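Bellis Plant-Based Laundry Detergent: Review After 3 Months

By Tegwen Maddocks
5 July 2024

Our household does a lot of laundry. There are two adults, two kids in sports and a dog that sleeps on whatever is on the floor. I had used the same store-brand liquid for years and had no strong complaints, but the strong perfume was starting to bother my younger son's skin, so in spring I bought the unscented Bellis liquid and used it for every load for 3 months. I paid for it myself.

I have a front loader, high efficiency, eight years old. The water here is moderately hard. Most loads are washed warm, and sheets and towels go on hot. I don't use fabric softener. I mention all of this because a detergent that works in one house may not work in the next one, and reviews that leave it out aren't much help.

Everyday clothes

T-shirts, jeans, school clothes and underwear came out clean on the normal dose. I couldn't tell any difference from the old detergent by looking at them. The smell is close to nothing once the clothes are dry. If you are used to a scent you may think at first that the clothes haven't been washed. It took me a week or two to stop sniffing them.

Stains

This is the weaker side. Grass on baseball pants came out only if I rubbed some detergent in and let it sit before the wash. Salad oil on a cotton shirt took two washes. Tomato sauce was fine. Red clay did not come out fully with anything I tried, including the Vokbridge stain bar I keep under the sink, so I don't hold that against Bellis. Dried egg came out the first time.

My neighbor Dwynwen Phillips tried it on her husband's work clothes, which get a lot of grease on them, and went back to her old powder after four loads. I would say the same. For greasy work clothes, get something stronger.

Towels and sheets

I was happiest with it here. Our towels had become stiff, and after several hot washes they were noticeably softer. I think the old detergent had been building up in them. Sheets were good too, and my son stopped complaining about itching at night. I can't say for certain the detergent was the cause, as we also changed his pillow around that time.
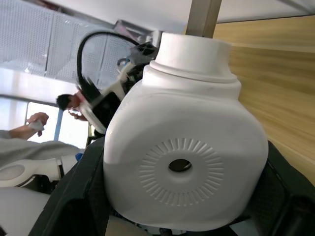

White plastic bottle, wide cap on top.

Dosing

The directions call for a small amount, and it is easy to pour too much. For the first few loads I went by habit and ended up with suds on the door glass at the end of the cycle. I now use an old measuring spoon and have had no more trouble. For a full load of towels I go a little over the normal dose. For a half load I go under it.

It is thinner than most liquids. That makes it rinse off the spoon easily, but it also means drips run down the side if you pour fast. I keep a folded rag on the shelf.

Cold water

I ran cold loads for two weeks to see whether I could save on the gas bill. Lightly worn clothes were fine. Socks were not. They came out looking gray on the bottom and had to be done again on warm. Dark colors did well on cold, and my black work pants have held their color.

Cost

I got 90 loads out of my first purchase, counting each one on a sheet taped to the dryer. It works out higher per load than the store brand and lower than the Rukard free-and-clear liquid, which I used for one winter and liked a little better on stains. Rukard has gone up in price twice since then. If Bellis goes on sale I will buy two.

Customer service

I wrote to the company to ask whether it was safe for wool. A reply came the next business day and said yes, on a cold gentle cycle, with half the dose. I washed one wool sweater that way and it kept its shape. I have not tried anything more expensive.

What I liked: no scent, soft towels, rinses well, lasts a long time if you measure.

What I didn't: weak on grease, thin and drippy, poor on socks in cold water.

My rating is four out of five for a family that wants an unscented detergent and doesn't mind treating stains by hand. For mechanics, cooks or anyone with heavy grease, two out of five. I am on my second purchase now and plan to keep using it through the fall. I'll add a note in October about how it does on the kids' football uniforms.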